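### 4.3 从收纳盒到托盘：待客饮品的摆放

前面两节谈的是茶水间里那些固定下来的东西，柜子、水槽、挂在墙上的杯架，它们的位置一旦定了，往往好几年都不会有人去动。这一节想把目光放到小一些、也随意一些的地方，就是那些临时支起来的桌子，以及桌上用来放水、放饮料的盒子和托盘。之所以要单独写一节，是因为我们在Dometska项目的走访里慢慢发现，说起"招待"，受访者最愿意聊的常常就是这样一张桌子：开会前半小时搬出来，铺不铺桌布全看当天的心情，上面放几瓶水，会散了又收起来。话题一开，大家能说上很久，从水瓶该不该拧松瓶盖，说到托盘买大了放不进柜子，录音里满是这样的闲话，整理的时候反而舍不得删。

走访一共去了9处共用空间，有社区活动室，有小公司的会议间，也有几家合用一层楼的工作室，其中Ekham那一处我们去得最多，门口的折叠桌几乎每次都在换位置。参与访谈的有53人，留下的摆放记录有44份，每份记录包括一张手绘的桌面草图和一小段说明。草图画得好坏不一，有人用尺子，有人只画了几个圈，旁边写着"水""纸巾""杯子（有时候）"。我们后来觉得，圈画得松散的那些草图也很有用，从中看得出在主人心里哪几样东西是必须挨在一起的。

折叠桌是这些草图里最常见的家具。白色桌面，金属折叠腿，一个人就能搬，不用的时候靠墙立着，占不了多少地方。它的缺点受访者也都说得出来：桌面是浅色的，什么痕迹都留得住，笔道、杯底印、搬运时蹭上的小黑点，擦一遍浅一些，过几天又有新的。有一位在活动室管了许多年物品的受访者说，她看桌子脏不脏，先看桌边再看桌子中间，因为大家放东西都爱往边上放。这句话我们记得很牢，后来整理草图时也照着看了看，饮品确实多半摆在靠边的位置，中间反而空出来，留给文件和手肘。

桌子上的第一件器物是收纳盒。这里说的收纳盒，指的是原本为桌面杂物设计的敞口盒子，常见的一种前面带一个纸巾仓，顶上开一个椭圆口，后面是一个敞开的格子，按照最初的想法大概是放遥控器、笔或者眼镜的。到了共用空间里，它的用法就活了起来。不少受访者把后格用来立放瓶装水，理由说得很实在：瓶子立在格子里不容易碰倒，挪桌子的时候连盒子一起端走就行，前面还能抽纸，客人洒了水，伸手就有。也有人嫌后格太浅，高一点的瓶子露出大半截，看着有些头重脚轻，不过说归说，用还是照样在用。

第二件器物是托盘。和收纳盒相比，托盘的名声要好得多，几乎没有人不喜欢它。竹木的颜色暖，放在白桌子上一眼就看得见，客人知道那是给自己准备的。深一点的托盘还能拦住从瓶身上流下来的水，浅一点的好擦洗。我们在访谈里有一道小小的追问，请对方说说家里或者单位的托盘是怎么来的，答案五花八门，有搬家时剩下的，有年会上发的，还有从旧茶具套装里拆出来的，真正为了待客专门去买的倒不多。托盘来得随意，用起来却很讲究，这一点后面还会说到。

收纳盒和托盘在同一张桌上出现的时候，两者之间就有了分工。盒子是"存"，托盘是"端"，水先立在盒子里，等要请人喝了，再一瓶一瓶移到托盘上。这个分工没有谁明文规定过，可是在草图里看得很清楚，盒子多画成方块，里面挤着几个小圈，托盘则画得宽宽的，圈与圈之间留着空。图2的桌面就是这样一种并排的摆法，托盘在左，顺着桌子的纵深放着，收纳盒在右，两者隔得不远，读者可以对照着下面几段来看。

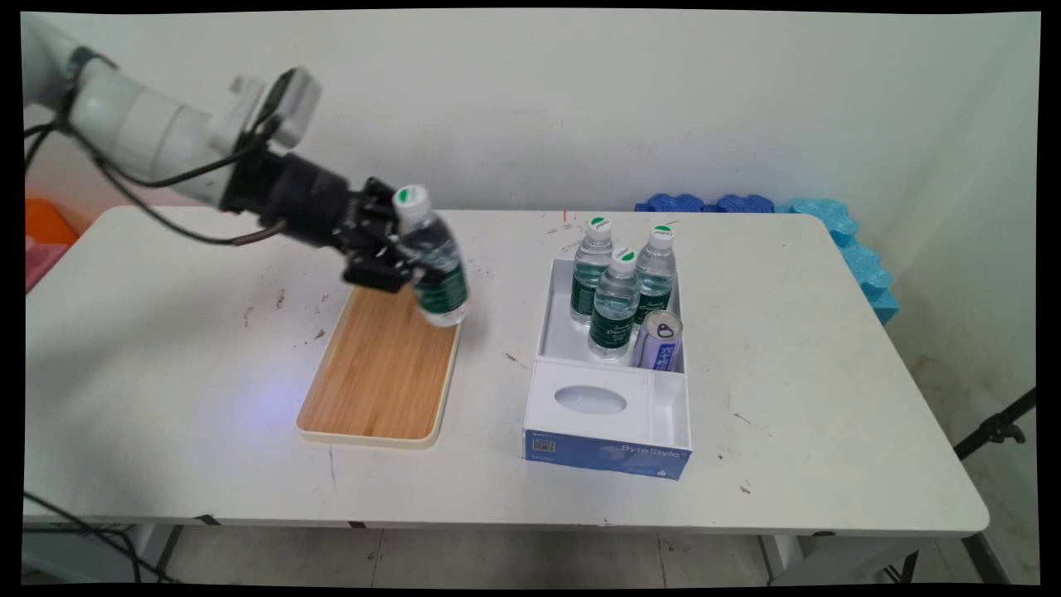 *沈若棠*

先说图2里的盒子。盒身是白色的，正面有一道蓝色印带，上面印着"ByteStyle"字样，后格里立着三瓶水，一瓶靠后左，一瓶靠后右，另一瓶在前面，夹在它们中间。三瓶水的样子相同，白瓶盖上有绿色圆圈，瓶身绕着深绿色标签。格子右侧还斜靠着一只银色的铝罐，罐身上的标签是淡蓝和白色的。这种瓶与罐混放的情形，在我们的草图记录里也常常碰到，受访者管它叫"塞一罐"，意思是格子里还有缝，就顺手塞一罐别的饮料进去。塞进去的罐子因为比瓶子矮，又没有位置站正，多半就那么靠着。

第四瓶水悬在竹托盘右上角的上方，瓶身略略倾斜，瓶盖与标签同盒中那几瓶是一样的。托盘面是暖暖的浅棕色，外面镶着一圈米白色的边，搁在白桌面上，边框和桌子的颜色相近，中间那块木色就格外显眼。我们请受访者谈托盘颜色的时候，有好几位都提到过类似的搭配，觉得浅边深底最"干净"，东西放上去像是有了自己的位置。这自然是很主观的说法，可是待客本来就是一件主观的事，主人觉得妥帖，手上的动作也会跟着从容一些。

接下来谈一谈瓶子该落在托盘的哪里。按照常理，托盘是平的，放哪儿都一样，实际问下来却各有各的主张。偏好从角上放起的人，想的是后面还要再放几瓶，角上先占住，余下的地方好安排。偏好从中间放起的人，多半习惯端着托盘走动，重量居中，手腕舒服。还有一些人会先看客人坐在哪一边，把第一瓶放在离客人近的那一侧，标签转过去朝着人。我们原本只打算记录位置，没想到"标签朝哪边"引出的话最多，Palaniappan工作室的一位受访者为此在草图上画了一排小箭头，箭头齐刷刷朝着门口，旁边注了四个字：进门看见。

瓶子从格子里往外取，先取哪一瓶，也值得多写两句。后格不大，三瓶立在一起就差不多满了，前面那瓶最顺手，可是取走了它，旁边靠着的罐子就可能往空处滑。这个细节最初是一位年纪较长的受访者讲给我们听的，她说她总是先取后排的，前排留着"挡一挡"。我们回头去问别的人，有人从没想过这件事，听完以后还特地回去试了试。也有人干脆在格子里垫一张对折的厚纸，把瓶和罐隔开。垫纸的办法不太好看，胜在便宜，换起来也快，在Ekham那边用得尤其普遍。

纸巾仓与水放在一处，受访者的意见就不那么一致了。赞成的人看中方便，喝水和擦手本来就是连着的动作。不赞成的人担心潮气，说从冰箱里取出来的瓶子外壁会挂水珠，格子底下积了水，渗到前面去，整包纸就软了。折中的做法是，常温水才立进盒子，冰过的直接上托盘，底下铺一块小毛巾。我们在记录里把这一条归为"干湿分放"，名字起得有些严肃，做起来其实就是多一块毛巾的事。另外，椭圆口朝上的纸巾仓需要上方留出一点空，抽纸时手才伸得过去，因此托盘不宜搁到盒子顶上去，这在桌面窄的地方是个常见的毛病。

盒子和托盘之间的距离，我们在走访时没有专门去量，只请受访者用自己的话来形容。最常听到的说法是"一只手的工夫"，即站着不动，伸手从这头拿到那头，身子不用转。太近了，取瓶子时手背会碰到托盘边，太远了又要迈步，一来一回便觉得麻烦。Ekero活动室的桌子靠墙，两件东西只能一前一后地放，那里的人就养成了先把托盘拉到面前、放好了再推回去的习惯，动作很熟，看着也很自然。由此我们倾向于认为，左右并排是方便的，但各处桌子的宽窄、靠不靠墙都不同，并排并不见得处处适用，还是要看人平时从哪一侧走近这张桌子。

桌子周围的陈设对摆放也有影响，只是影响来得比较慢。图2中桌子后面是一面白墙，右后方沿墙排着一些深蓝和浅青绿色的泡棉块，墙角处叠放着，边缘是波浪形的。白墙、白桌、白盒子放在一处，视线很容易落到有颜色的东西上，竹托盘是一处，瓶身的深绿标签是一处，盒子正面的蓝印带又是一处。我们在访谈中听到过一种说法，说共用空间里的东西最好有一两样是带颜色的，不然收拾的时候容易漏。说这话的受访者曾经把一只白色的糖罐忘在白窗台上，一直到10月换窗帘时才找回来，糖已经结成了一整块，讲起来她自己也笑个不停。

补货的节奏是另一个和盒子大小紧密相连的话题。后格立得下几瓶，一次就补几瓶，很少有人在桌上另外堆放，多出来的仍旧留在箱子里，塞在桌子底下或者柜子旁边。折叠桌底下有折叠腿和横撑，看着空，真要推一整箱水进去，往往会被横撑挡住，只好横过来斜着放。为了这件事，9处空间里有2处后来换了四脚直立的小桌，另外几处照旧用着折叠桌，把箱子挪到了墙边。换了桌子的人说省心，没换的人说折叠桌收得快，晚上还要腾地方打拳。两种说法我们都原样记了下来，它们背后是不同的日子，硬要分出高下也没有多大意思。

至于收桌，顺序大致是取放的反面，托盘上没有开过的水先回到盒子里，罐子再靠回瓶子旁边，最后擦托盘、擦桌面。擦桌面用的往往就是盒子里的纸巾，所以盒子总是留到最后才端走。有受访者提醒，竹木托盘擦完要立起来晾一晾，平着收进柜子容易有味道，边框和底板相接的那条缝也要顺手抹一遍。这一类叮嘱在记录里零零散散，写法也很不一样，我们按原话抄录在附录的第二张表里，保留了各人的用词，方便日后与家庭厨房部分的材料放在一起看。下一节转到杯子与杯垫，那里的草图画得更细，有些还上了颜色。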